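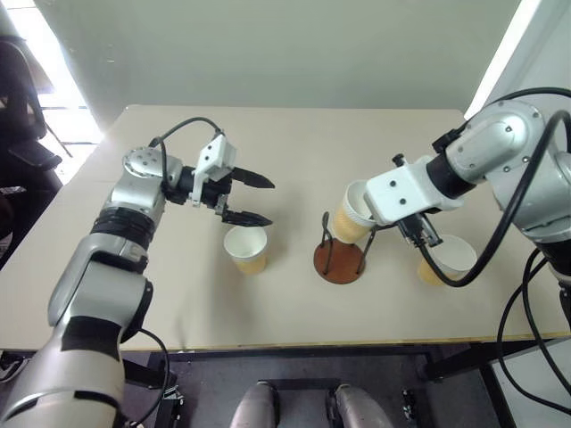
A reader comment on the old version of this entry said that a cup stand is for mugs, period, and that paper cups belong in the plastic sleeve they came in. I get it, and I kept a sleeve on my own counter for years, but stands have been used for both for as long as I've been writing for the Remley Kitchen Wiki, so both are covered here.

## Cup stand

A **cup stand** (also cup tree, cup rack, or just "the cup thing" in my house) is a small tabletop holder that keeps drinking cups together in one place. Most have a heavy base and a set of arms or prongs. The usual kind has a round wooden base with black wire coming up out of it, and it's the one I'd call the standard shape if anyone asked me!

### Types

- **Tree stand.** One post in the middle, with arms sticking out. You hang mugs on it by the handle, so it's no use at all for paper cups.
- **Prong stand.** Wires rise from the base and curve, and a cup goes upside down over a prong or sits between several. I like this one best (it packs flat-ish, too, if you don't mind a little bending).
- **Tube.** A tall cylinder that you pull cups from, common in break rooms. The Claleo tube takes a stack of 80, and it's a pain to refill.

### Paper cups on a stand

The part to look at is the rim. A paper cup gets most of its stiffness from the rolled edge at the top, and a prong that presses on the rim from one side will slowly push it out of round. Set the cup down straight. Don't jam it.

Two-tone cups, white on top with a tan or kraft-colored band lower down, are an easy choice for a stand that sits out on the table all day. The brown goes nicely with wood. That's taste talking, of course, but I've put it in anyway.

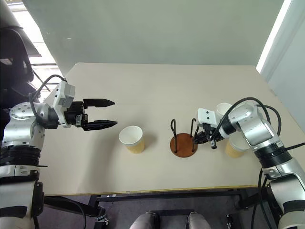
*Last edited: 29 Jan 2021 · Category: Tableware storage*

### Size and spacing

Measure before you buy — I didn't, and my first stand was a Mirkent with wires so close together that only espresso cups would go in. My everyday cups hold 333 ml and need a good bit more room than that. Leave enough space between cups to get your fingers around one without knocking its neighbor over.

Height matters less, unless the stand lives under a cabinet. My Gethin is about 14 inches tall and just clears mine.

### Care

Wipe wood bases with a damp cloth and dry them right away. Wire prongs can be washed in the sink if they come off the base. Check the tips now and then for chipped coating, which can scratch a glaze or snag the paper.

### See also

- Mug hook
- Cup sleeve
- Saucer rack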